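Home | Projects | Reports | Contact

Zultham handling cell: progress report to the Rasesitz fund
November 30, 2019

The arm has run for 265 hours since the last report. We replaced the wrist cable in week two after the camera signal began to drop out. The new cable has a longer loop at the last joint and is clipped in two places.

Calibration of the wrist camera is now done at the start of each shift. It takes one person a few minutes. The black cloth is taped down again whenever it creeps.

Small toys are still our test pieces, among them a white fish and an orange block with curved white stripes. In the latest set we logged 300 picks, and 46 of them needed a second try. Most of those were smooth, glossy pieces. New finger pads are on order from Baptista and should be fitted in January.

Spending on spares stands at 193 pounds, within the sum agreed.

Comments (2)

osum_bench: Which tape are you using on the cloth? Ours lifts at the corners.

Zultham cell: Plain cloth tape, changed weekly. We press the corners down with a roller and leave them overnight before running the arm.

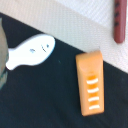 It holds well enough for a week of shifts, and it peels off without leaving glue on the table.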